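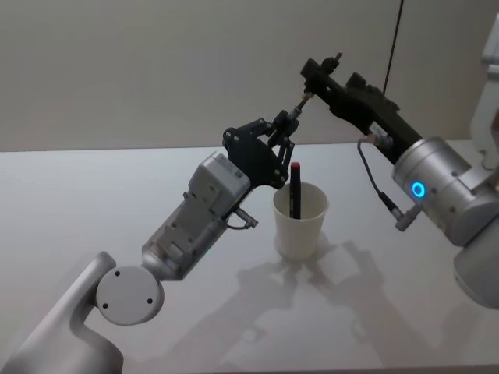
Sovdale Reading Room - where we are at the end of February

Hello again! I promised you a shorter report this time, so I'll start with the part you asked about, the adult evening classes. We had room for 74 people and we filled every place before the flyers even went up (I still have a box of them under my desk if anybody at your end wants one). The basic reading group is the busiest, then the letter writing one, and the group for people studying for the citizenship interview has moved to a 6 p.m. start so that the bakery shift can make it.

Attendance

Better than last fall. We lost a few people in the cold weeks when the Timitz bus was running late or not at all, and most of them came back once it was on time again. Four learners have moved up a level already, one of them after only a couple of months, and she brought a cake!

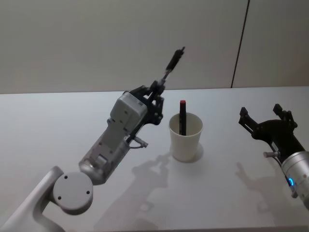
The bus is still my biggest worry going into spring, to be frank. The evening route may be cut back, and if it is, the last one leaves Timitz Road before the late class ends. I've asked Wistolar what they would charge for a minivan two nights a week and I'm waiting for a number. You'll get it as soon as I do.

Books and money

The grant paid for 102 new books, mostly easy readers for grown-ups - real stories with short chapters, no talking rabbits. They get borrowed so fast that the shelf looks half bare, and I'd like to buy more copies of the crime ones in particular. We ordered through Sastry again and the second box came with the wrong workbooks in it. They've agreed to swap them and the right ones should be here before the new term.

We have some 300 dollars left in the supplies line. I'd like to move that over to books if you're okay with it, and I can send the form this week.

Still to do

The spring timetable is half done. The childcare corner is behind, I'm sorry to say, as the rug and the low shelves are on back order and we can't open it without them. I also owe you the learner survey, which is typed up apart from the last page. It'll come with the next report, along with the Wistolar quote.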